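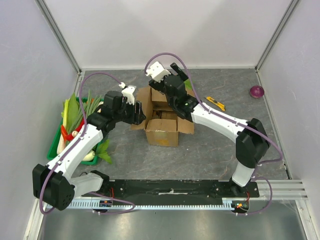 Saturday, 6:40 a.m. Pump log first, because I forget it otherwise. Meter at the wellhead read 3,792 when I opened the valve and the pressure switch cut in where I set it last weekend. No short cycling overnight. The tank was waterlogged before I recharged it, and the difference is audible from the kitchen: one long run instead of a rattle of starts.

Drove to Dolcombe after breakfast for fittings. The hardware counter had the one-inch poly couplings but only in the barbed type, so I took six of those and twelve stainless clamps. Two clamps per barb, screws on opposite sides. The old line had one clamp per barb and most of them were mild steel. Of the five I dug up in January, three had no band left under the mud.

Trench work from ten until one. The run from the well to the lower garden is 585 feet by the wheel. The previous owner's sketch says 700, and I now think he measured along the fence and not along the pipe. The sketch also shows a drain cock at the low point. I dug to two feet there and found a plain coupling, no drain. That would explain the split at the same spot two winters in a row. I cut in a tee with a short riser and a brass cock, bedded it in pea gravel, and set a valve box over it. Depth to top of pipe is now 26 inches at the cock, less at the apple trees, where there is ledge and I don't intend to fight it.

Horácio Vieira came by at noon to return the trenching spade and stayed to hold the far end of the pipe. He thinks I should have gone up a size. I ran the numbers again with him on the back of the receipt. At the flow the pump delivers, the friction loss over that distance is tolerable for drip line and poor for a sprinkler, and I have no sprinkler. He still thinks I should have gone up a size. He took two jars of beans home.

Pressurized at 1:30. One weep at the second barb from the well. Cut it back, warmed the pipe end in a thermos of hot water, pushed the barb fully home, reclamped. Held for an hour with the garden end closed and the gauge needle did not move that I could see. The gauge is a cheap one with two-pound divisions, so I will look again tomorrow before backfilling.

Afternoon: drip zones. Zone 1 is the tomatoes and peppers, zone 2 the squash, zone 3 the long bed by the road. Emitters on zones 1 and 2 are the half-gallon type at twelve-inch spacing. Zone 3 still has the old soaker hose, which puts most of its water out in the first ten feet. The replacement tubing from Sallum has not shipped. I wrote to them again and got the same automatic answer with the same order number, 1249 without the comma this time.

The controller is a Valente four-station unit. The clock loses a few minutes a week, which doesn't matter for watering. The rain sensor input is jumpered and will stay that way until I find the sensor, last seen in a coffee can. Programmed zone 1 for 5:00 a.m., forty minutes, every second day. Zone 2 follows at 5:45. Zone 3 manual.

Expenses entered in the book: couplings, clamps, brass cock, valve box, gravel. The gravel was more than the brass.

Left knee sore from kneeling on the ledge. Supper was eggs and the last of the bread. Read a chapter on check valves, then fell asleep in the chair with the lamp on.

Tomorrow: gauge, then backfill from the well end. Mark the cock on the sketch and cross out the 700. Ask Horácio for the tamper. Flush the filter screen before zone 1 runs.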